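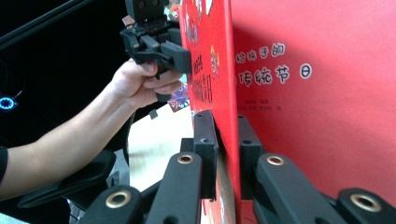

What did the Boltero grant pay for between January and March?
Mostly books and shelving for the bilingual reading room at Gurkstead, plus Hae-won Ji's hours for sorting and labeling.

We're thrilled with how the Chinese shelf is coming along! It had 30 children's titles when we applied and now has 94, with picture books at the low end where small hands can reach them. Traditional festivals (传统节日) has been the most requested subject by a mile, so Hae-won gave it a section of its own next to the folk tales, and Thulani Maluleke made red spine labels to match. Families ask for these books by name now, which they never did last year.

Spending so far is $2,287. The biggest piece was the second Larkemier order, which came in a little under the quote, and we put the difference toward book ends. The tall hardcovers kept sliding over without them.

Saturday-style story hours moved to 4 p.m. and have filled up nicely. Assunta Cocco reads in English, Hae-won in Mandarin, and around 53 children have come to at least one session.

Still to do: the catalog entries need titles in both characters and pinyin (Nandi Xaba is halfway through), and the lower shelf by the window needs a new bracket. We'd also love to add festival books in Spanish next, and Rigoberto Cuervo has already started a wish list.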